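부품 정리대 갤러리: 믿고 산 것과 믿지 않게 된 것

2022년 5월 5일

Briltix에서 받은 재고 묶음을 풀어 놓고 정리한 기록이다. 판매 글에는 '전량 검수 완료, 바로 사용 가능'이라고 적혀 있었다. 이런 문구를 몇 년째 보고 있지만 검수를 누가 어떻게 했는지 적어 둔 판매자는 아직 못 봤다. 묶음 가격은 운송비를 빼고 640유로였고, 목록에는 1,533점이라고 되어 있었다. 나사와 와셔까지 한 점씩 친 숫자라서 별로 감탄할 일은 아니다.

작동 여부는 이 페이지에서 다루지 않는다. 전원을 넣기 전 단계의 분류만 올린다. 겉이 멀쩡한 기판은 얼마든지 있고, 겉이 멀쩡하다는 말로 값을 올려 받는 사람도 얼마든지 있다.

1. 원형 기판

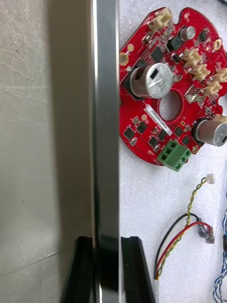

목록에는 '모터 구동용'이라고만 나와 있었다. 무슨 모터인지, 정격이 얼마인지는 없다. Pendberg 쪽에 문의했더니 자기네 구형 제품과 비슷하다는 답이 왔는데, 비슷하다는 말을 믿고 전원을 연결할 생각은 없다. 회로를 직접 따라가 보고 나서 결정하겠다. 오래 보관된 전해 콘덴서는 용량과 ESR부터 재는 게 순서이고, 판매자가 '미사용품'이라고 해도 그 순서는 바뀌지 않는다. 미사용과 새것은 다른 말이다. 2월에 산 다른 묶음에서도 미사용이라던 콘덴서 16개를 결국 전부 갈았다.

보관은 정전기 방지 봉투에 한 장씩. Lacerda의 봉투가 좋다는 추천이 많던데, 값이 두 배인 만큼 좋은지는 잘 모르겠다. 일단은 쓰던 것을 계속 쓴다.

2. 소형 솔레노이드
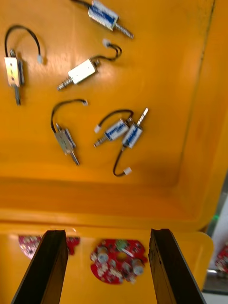 솔레노이드는 중고로 살 때 제일 의심하는 품목이다. 코일 저항이 정상이어도 플런저가 뻑뻑하면 쓸모가 없고, 스프링이 지친 것은 손으로 눌러 봐도 잘 모른다. 그런데 목록의 설명은 '푸시풀, 상태 양호'가 전부였다. 노란 통에 담긴 것들은 짧은 검은 선 끝에 작은 흰색 커넥터가 달려 있어서, 적어도 선을 새로 따는 수고는 덜 수 있을지 모르겠다. 커넥터 규격이 내가 가진 것과 맞는다면 말이다. 규격은 목록에 없었다.

라벨에 적힌 전압도 그대로 믿지 않는다. 예전에 Ilberg 장터에서 산 것은 라벨과 코일이 서로 달랐다. 하나씩 저항을 재고, 낮은 전압부터 올려 가며 동작점을 적어 둘 생각이다. 한 개에 45초씩 통전해서 발열도 본다. 기준에 못 미치면 분해해서 스프링만 남긴다.

측정값은 표로 정리되는 대로 이 페이지 아래에 붙인다. 판매자의 검수표도 요청해 두었는데 아직 답이 없다.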